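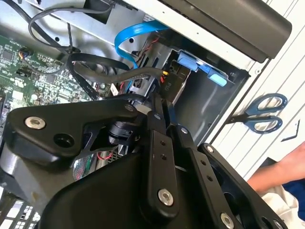 Nazanin Ranjbar has run the Favbridge counter at Larkex Car Rental for two years, and most of her mornings start with vans. "People picture convertibles," she says. "We have 2 of those. The rest is cargo vans, minivans and plain sedans."

The branch keeps 71 vehicles on a lot behind the old Karimi furniture store. Ranjbar took it over from Farhad Safavi, who now handles the company's long-term rentals and still comes by when a big group books.

Her advice on deposits is short. Bring a credit card in the driver's own name. "A debit card works, but the hold is larger and it can take days to drop off. I say that on the phone and people still get upset at the desk."

Drivers under 26 pay a daily fee at Larkex. Ranjbar does not set it and says she can't waive it. What she can do is put an older driver first on the contract, as long as that person is the one driving.

On damage, she asks customers to walk around the car with her before they sign. "Wheels and the front bumper, low down. That's where we find scrapes. If it's on the sheet when you leave, you won't hear from me about it."

Fuel is the other sore point. The cars go out full and should come back full - the station on the corner is open until 11 p.m. Prepaid fuel is offered, though she rarely suggests it to anyone staying in town.

November is slow, and she likes it. Weekly rates come down and she has time to get cars in for service. The busy stretch is early summer, when minivans are gone weeks ahead.

Asked what she drives herself, Ranjbar laughs. "A hatchback with a dent in the door. I did that one in our own lot."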